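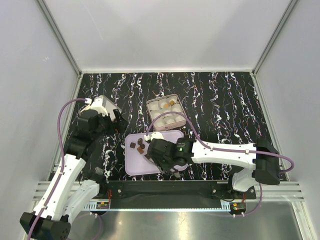
**What do you do on a chocolate open day if you can't have dairy?**
Ring ahead. I rang Zamthorpe a week before and they put me on the plain dark table, and I ate myself silly.

16 Sep 2010

So, the open day at Zamthorpe, the chocolate people out past Skakstead. I went on my own (my sister cried off with a cold) and paid 3 pounds at the gate, which you get back if you spend 20 in the shop. I did. I spent rather more, and there's a box of rose creams on the stairs that I'm pretending is for Christmas.

The talk came first and went on a bit, all beans and boats, but then they let us loose on the packing side and I could have stayed till teatime! I do love a box of chocolates before it's a box of chocolates. There were little brown pieces sitting on a flat lavender tray, a square one, a couple of round ones and a paler, tan one shaped like a cube, and I wanted that pale one badly. Further back was a pink tray with rows of white cups in it, like something for eggs, with two small orange things in among all that white. Lavender and pink together sounds like a bathroom from my childhood but it looked lovely, especially on a black top with swirly white, pink and pale blue streaks running through it. I'd have that for my kitchen tomorrow.

A lady next to me asked how many pieces go in the big Trimum assortment and was told 106, and we both went quiet thinking about it.

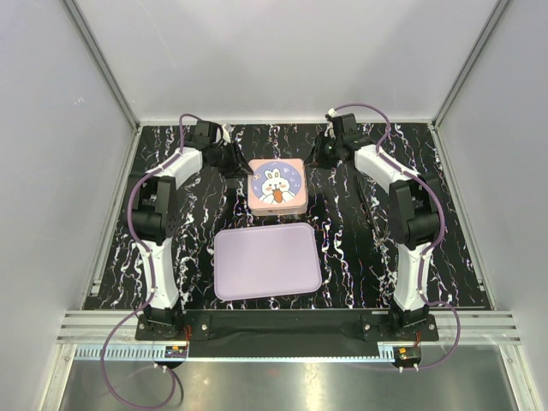 **Filed under:** Days Out > Food & Drink

Getting there: take the Lai road and ignore the first brown sign, it sends you to the lorry entrance. The car park has 240 spaces and was full by eleven, so I ended up on the verge with my wheels in a ditch.

The café does a decent cheese scone. Hot chocolate is extra and very thick, more of a pudding really, bring a spoon. The loos are across the yard. They're doing it again in March, with a truffle-rolling session you have to book, and I've already put my name down for two places in case my sister is over her cold by then.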